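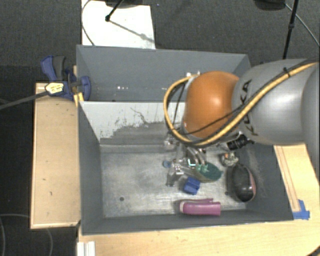
Does it matter which golf balls I practice with?

I took up golf last spring and I am completely hooked, so forgive me if this is a basic one. My brother-in-law gave me a huge sack of used balls when he moved, every make and age you can think of, and I've been sorting them before I hit them. I have two bins butted right up against each other, good balls in one and beaters in the other. The trouble is I don't know what makes a ball a beater! Some are scuffed but feel fine. Some look brand new but sound like a rock when I putt them. I play the short course at Grellness twice a week and chip in the backyard most evenings, and I've signed up for the Hlongwane Cup at the end of June, which will be my first real event (net stableford, very friendly, they tell me). I'm playing off 40 right now and would love to bring that down.

So my questions are:
Should I be practicing with the same ball I'll play in the event?
Does a scuffed ball fly differently enough for a beginner to notice?
Are the old ones from the bottom of the sack any good at all?

I mostly care about chipping and putting because that's where I throw away all my strokes. Thanks so much, this site has been great for me.

Posted 15/06/2020

3 answers

Answer 1 (marked as helpful)

Welcome to the game, and good for you for signing up for an event in your first full season! I did mine at Wondley Municipal and topped my opening tee shot into the ladies' tee marker, and I still had a wonderful day.

Yes, use the same ball for chipping and putting practice, as much as you can. Around the green is where you'll notice the ball most. A ball with a soft urethane cover checks up on a chip, and a firm two-piece distance ball tends to come off hotter and roll out more. If you spend all evening landing a soft ball and watching it stop, then play a hard one on the day, you'll be running past the hole and wondering what went wrong. It doesn't have to be an expensive ball. Pick one you like the feel of off the putter, find as many of that same model as you can in your sack, and keep those apart from everything else. Even six is plenty for the backyard.

For full swings I wouldn't worry yet. Your strike will vary a lot more than the balls do - mine certainly does and I'm off 21.

On scuffs: run your thumbnail over it. If it's only a stain or a light mark, it's a good ball. If your nail catches on a cut or a raised flap of cover, put it with the beaters. Warm water and a little dish soap for ten minutes, then an old toothbrush in the dimples, and you'll be amazed how many come back to life.

The shiny ones that sound like a rock are probably just firm distance balls. Nothing wrong with them. Give them a go off the tee!

One more thing for the event. Put your own mark on every ball you carry, a couple of dots in permanent marker or whatever you like. Two people in a group playing the same make and number happens more than you'd think, and hitting the wrong ball costs you.

Answer 2

just hit em. I have up to 200 in the garage and I couldn't tell you what half of them are. lost balls are for losing

Answer 3

Agree with most of the first answer, but I'd add something about the old ones. It depends how they were stored. Balls kept indoors at room temperature hold up for years. If they were fished out of a pond, though, you can't tell how long they were under, and they can lose some distance even when the cover looks perfect. I use those for bunker practice, where I'm only trying to get out anyway.

Here's a chipping game I love that would suit your bin system. Take 9 balls, all the same model if you've got them, and chip each one to a towel laid flat on the grass. Change clubs after every third ball. Score a point for any that finish on the towel or within a putter's length of it, and write your score down somewhere. I use the Nasto app for mine but a notebook does the same job. When I started I was thrilled to get two points. Do that a few evenings before the Cup and I think you'll really feel the difference.

For putting, go early on the day and roll a few on the practice green with the ball you're going to play. Long ones first, and don't bother with a hole, just putt to the fringe and try to stop it short. Greens at Grellness were quicker than I expected last time I was there, especially the practice one by the parking lot.

Have a great time at the Cup and come back and tell us how you got on!

Comment from the original poster

Thank you all! I did the thumbnail test tonight and the beaters bin is a lot fuller than it was. Trying the towel game tomorrow.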